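flundier-cell / README

Setup and upkeep notes for the two-arm shelf cell at Lollstead. One robot, one body, two arms, multi-finger hand on each, head camera plus a camera at each wrist. If you only came for the recordings, skip to Folders. If you are going to touch the hardware read all of it pls.

Status: running. Wrist camera focus still soft, see Known issues.

What the cell does

Picks black molded trays off the yellow shelving and moves them to a bin, or the other way round when we reset. Small trays one hand, the large shells two hands. Task names in the logs are tray_pick, tray_place, shell_lift, shell_turn. There was a fifth one, dropped in November, ignore any file that still says nest_test.

Power up

1. Arms in rest pose BEFORE mains on. Both of them. The controller does not check.
2. Mains, wait for the fans to settle, then controller.
3. Start Maveo (our arm driver, v2 branch). It will complain about the left hand the first time. Run it again.
4. Home left, then right. Never both at once, elbows can meet.
5. Open and close each hand 5 times at low speed. Listen. A click in the thumb means go to Hands below.
6. Head camera last. If it comes up before the arms the timestamps drift and the whole session is junk.

Shelf position

The shelf moves when people lean on it. Re-teach after any bump. Teach script is teach_shelf.py, wants the front edge of the top level and one point at each end. Fingers open, approach from the front and slightly above, stop short of the edge. Shelf height offset is in config/shelf.yaml, in mm, NOT cm. Somebody had 70 in there as cm for a whole afternoon.

Tray spacing: leave enough gap for the fingers, otherwise the thumb pushes the neighbor over. Heel tabs all the same way.

Hands

- Wipe the fingers at the end of the day, dry cloth only. Alcohol makes the finger pads go shiny and then they slip.
- Check the screws along the rim of the wrist housing. Snug, no thread lock.
- Cable on the forearm: needs slack for full wrist roll but not so much it hooks the shelf. Roll the wrist end to end after any re-tie and watch it.
- Dust and crumbs collect at the base of the fingers. Soft brush, hand powered off. Don't use the air can, it just drives the stuff further in.
- Thumb click: usually the tendon cover. Take it off, reseat, close the hand by hand once before power. If it still clicks swap the hand, spare is in the cabinet marked Matoušek.

Grip settings

Small tray, one hand: force 22, slow close.
Shell, two hands: left hand takes the edge first, then right, then lift together. Lifting on one side only will twist it and the hand controler faults out on overcurrent. Fault clears from Maveo with "clear left" or "clear right". Not "clear all", that drops whatever you are holding.

Wrist cameras

Fixed focus, and what we care about is the finger contact, so anything right up against the lens is going to be mush. After a hand swap look at the live view and check the finger still comes in on the right side of the image. If not the mount is rotated, loosen, turn, retighten, redo calib_wrist.py.

Known issues

- Wrist focus, see above. New mounts on order.
- Reflections off the wrist housing fool auto exposure. Lock exposure before you record.
- Bright window in head view when working the far end of the shelf. Work the near end first in the morning.
- Maveo loses the right hand after some 2 hours. Restart, re-home right only.

Folders

head/ frames from the head camera
wrist/ frames from the wrist cameras
joint/ joint logs, one file per run
notes/ whatever the operator typed, spelling not garanteed

Frames are as recorded. No crop, no color fix. Names match across folders, so same stem = same run.

Sample frames 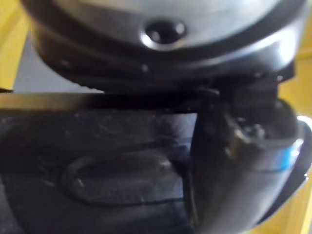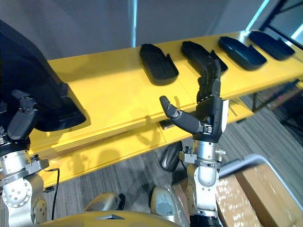
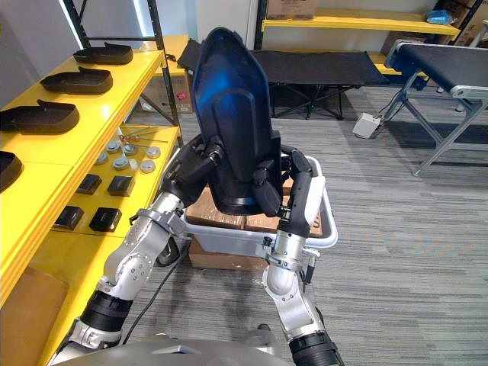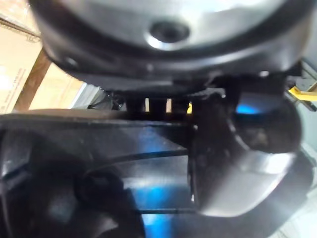 Frames 1 and 4: wrist camera. Frames 2 and 3: head camera, trays on the shelf (2), shell held in both hands (3).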